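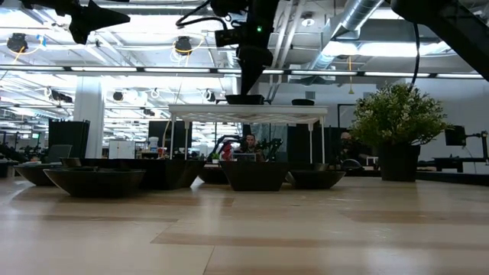 ## Right arm, gripper overtravel at rack

September 25, 2019. Cell 2, Luritia controller, Gitlow grasp planner.

Right arm stopped on joint 3 overcurrent while placing a dish on the white rack. Commanded height was below the rack top by 10 mm. Arm kept pushing until the current limit tripped. E-stop pressed after the fact, arm already holding. No damage to the fingers that I can find. Rack legs OK.

Log around the trip:

- last good pose estimate 500 ms before contact
- estimate rejected after that, planner reused the old one
- no warning raised on the operator screen
- current limit tripped 200 ms after contact

The second item is the fault. The planner is allowed to coast on a stale pose, and the limit in the config was `max_pose_age: 0`, meaning no limit. Somebody read 0 as strict. It has been that way since January at least, the file history stops there.
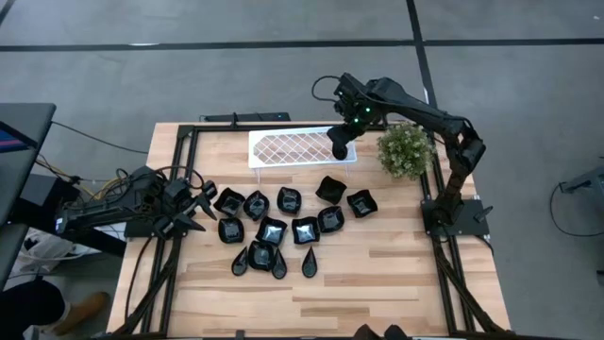

Repeated the approach at reduced speed with both arms powered and dishes on the table. Pose dropouts are worst on the black dishes when the wrist camera looks straight down into them. Glare on the glaze reads as a hole or as nothing. Tilting the approach helps but then the wrist cable gets close to the forearm. Have not measured the clearance.

Tried a lower exposure. Fewer dropouts on the dishes, more on the rack lattice. Put it back.

Changes made:

1. `max_pose_age` set to 100 ms on both arms.
2. Stale pose now halts the move and shows on the operator screen.
3. Hard floor for the right gripper set at rack top plus finger pad thickness.

Left arm has the same config file, so it had the same fault. It does not go to the rack in this routine and never tripped.

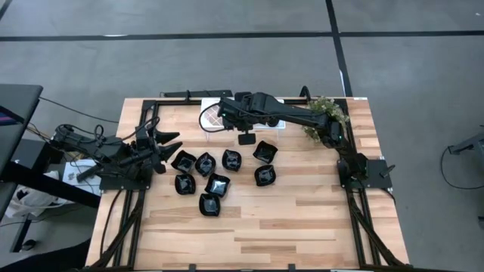
R. Dunmore

Reran after the changes. Halts on stale pose as intended, too often to be usable for a full clear of the table. Prefer that to the overtravel. Do not raise the age limit to get cycle time back.

Still open: Rarkirora driver reports current late, so the trip time above may be short. Ask Pritchard whether the joint 3 brake needs inspection after a stall. Fixed floor is wrong if the rack is swapped for a different height, needs to be a cell parameter.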